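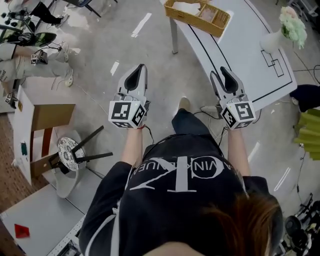 Erdal Yüksel says he would have priced his last soybean crop differently if he had kept a weekly record of what he paid for inputs and what the elevator was bidding. By the time he added it up after harvest, most of the grain was already sold.

Pado is looking for corn and soybean growers to take part in a study of how farms time their purchases and their sales. We want to compare the week a farm locks in seed, fuel and crop protection products with the week it prices the grain those inputs produced. Most published work uses regional averages. We would like to work from individual farm records.

Who can take part

You must make, or share in making, the buying and selling decisions on a farm that grows corn, soybeans or both. The farm may be owned or rented. We have room for 80 farms, and at least half of the places are held for farms under 568 acres. Farms that also raise livestock are welcome, but we will ask you to report feed grain separately from grain sold.

You do not need accounting software. A notebook is fine as long as the entries are dated.

What you will do

Fill in a short form once a week, from May until your crop is in the bin. The form asks for:
Input purchases that week, with quantity and price paid
Grain sold or contracted, with quantity, price and delivery month
Cash bids from up to 2 buyers you normally deal with
Any change in storage, including grain moved off the farm

Forms are due by Sunday night. If nothing was bought or sold, check the "no activity" box and enter the bids only. You can miss a week and catch up in the next one. After two missed weeks in a row we will call you.

There is also one interview, by phone or at our Besley office, lasting 90 minutes. It covers how you decided when to sell, whether you used forward contracts, and how your lender or landlord affected the timing. Please have last season's settlement sheets at hand.

What you will get

Each farm receives a report at the end of the season showing its own input costs and sale prices next to the group median. We also pay a fee, half after the interview and half when the last form is in. Mileage to Besley is paid separately.

Your records

Farm names are replaced with a number before anyone outside the project team sees the data. We do not share records with input dealers, grain buyers or lenders. You may withdraw at any point and ask for your forms to be deleted, up until the group report is printed.

How to apply

Send your name, county, planted acres by crop and the best time of day to reach you to Hazem El Sherbiny, Grower Records Study, Pado, Besley. Paper forms are available on request. Applicants who grew for the Rusau seed trial may apply, but those acres must be left out of the weekly forms.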